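WOOD SURFACES IN THE HOME
Handout 4: Reading a Tabletop

Instructor: Assunta Bassi
Bench sessions: Levente Borbély
Bring: a soft cloth, a pencil, and a table you are willing to be honest about

Where we left off

Last time we covered how boards come off a log, and several of you asked why it matters if you only plan to eat dinner on the result. It matters when you try to clean it, sand it, or sell it to your cousin. Today is about looking. You will want to skip ahead to the oil. The oil is in Handout 5, and I have locked the cabinet.

1. Straight lines and arcs

Cut a log so the growth rings meet the face of the board close to square and you get narrow, fairly straight lines. Cut it so the face runs nearly along the rings and you get the arches, loops and long flame shapes that furniture catalogs call "cathedral." Most tables show you both, sometimes on the same board, as the saw wanders from one part of the ring pattern to another.

Tight lines and broad bands can also sit side by side for duller reasons. A tree has good years and bad years, and a shallow cut stretches one ring across a couple of inches. Before you announce to your family that the tree suffered a drought, check the angle of the cut.

Nhyira Nartey's table in the August session is a fair example of all of this. She bought it under the name "Birkberg," which tells you what the shop called it and nothing about what grew. Write "pale wood, species not known" in your notes until you have seen the end grain. I will mark this up happily. I will not mark up a confident "birch" with nothing behind it.

2. Color, and why you can't trust it

Color is the first thing everyone writes down and the least useful thing on the page. The same tabletop can run from honey to beige to faintly pink depending on the bulb, the window, the finish, and what shirt you are wearing. Do the following before you commit to an adjective:

Look at the surface from your usual chair.
Walk to the opposite side and look again.
Turn off the overhead light, if your household permits it.
Write down what stayed the same.

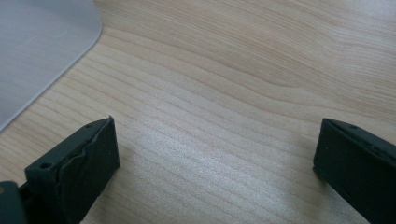
Fig. 1. Pale tabletop with rippling grain. Note the tighter arcs at upper right and the silvery look of the lines where the finish reflects light.

Figure 1 catches out a third of the class every year. The bright patch gets reported as wear, as bleaching, and once (Mohandas Kaimal, and he has been very good about it) as a spilled drink. Look at how the grain keeps going straight through it, only whiter. A photograph taken from one spot gives you a reflection and leaves you to guess about everything else. With the table in front of you, move your head. A reflection moves when you do. Damage stays put and waits for you to pay for it.

The pinker tone toward the top is worth a line in your notes as well, with a question mark after it.

3. Covers, mats and other acts of love

People who like a table tend to hide it. A frosted sheet like the one in the corner of Figure 1 lets you know a table is under there somewhere, in the way a shower door lets you know someone is home. With a milky sheet you lose the grain completely, so do your reading on the open wood and lift the cover before you write anything about the area beneath.

Things to check whenever a sheet or mat has lived in one spot:

A color difference at the border. Light changes wood, and covered wood changes more slowly. The classic result is a paler or darker rectangle where your placemat used to be.
Trapped moisture. A flat sheet on a finished surface holds a spill beautifully.
Grit. One crumb of sand under a sheet that gets shoved around daily will do more than a year of dinners.
Soft finish. Some plastics do not get along with some finishes and will bond, print or turn gummy. Test on the underside if you can.

Cinzia Lo Presti kept a clear cover on her dining table through two apartments and a divorce, and the wood under it was perfect. So was the outline.

4. Bench exercise

Work in pairs, one table per pair. The long D'Amico table is reserved for whoever arrives first, and it has the best arcs, so there is your incentive.

a. With a pencil and paper, sketch the direction of the grain in one area the size of a dinner plate. Lines only. Shading will be confiscated.
b. Mark where the lines are tight and where they spread out.
c. Stand so a reflection crosses your area. Outline it on your sketch with a dotted line, then move two steps to the side and outline it again.
d. Run a dry hand along the grain, then across it. Write one word for each. "Nice" is not a word for this purpose.
e. Swap sketches with the next pair and see if they can find your dinner plate.

Levente will come by with a flashlight held low to the surface. Dents and scratches you have been missing for years will appear. Try to be brave.

5. For next time

Read the section on finishes in the Jotedley packet, skipping the chart, which is printed upside down. Bring 500 grit paper and a scrap board. If you bring the table itself, please use the loading door.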